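From: Fraser Farquharson
To: Nisbet working list
Subject: Re: Draft 4, bottle handling

On Sunday the Pesard group wrote:
> Must a bottle be upright before the hand closes on it?

Yes. Clause 80 applies to all liquids.

1. Contact
The thumb shall meet the body of the bottle, below the cap.

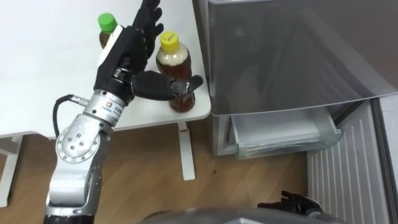 Squeezing force is covered separately – see Annex B.

2. Carrying
Bottles shall stay upright over the table. Cables shall be kept clear of the feet.

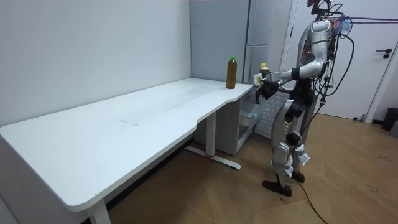

3. Comments
Please send these to Asier by November.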